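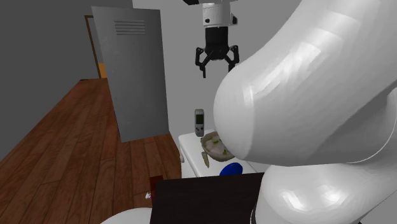

Members of the Domestic Technology Section visited the Drelulano laboratory on 08/03/2018 to learn how far robot arms have come with ordinary household chores. Roya Kezemi's team develops tidying tasks in simulation before any hardware is used. One task room places a bowl of food and a handheld game console within reach of a single arm, and the software must decide which item to move first.

Duygu Oral reported that 33 of 100 trial runs had met the laboratory's standard.

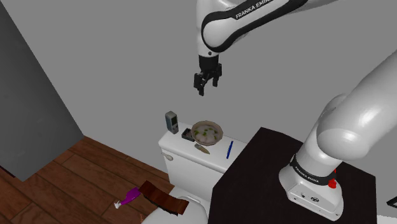 Soft and irregular items remain the chief difficulty, and the section does not expect unsupervised use in homes soon. A second visit is planned for December.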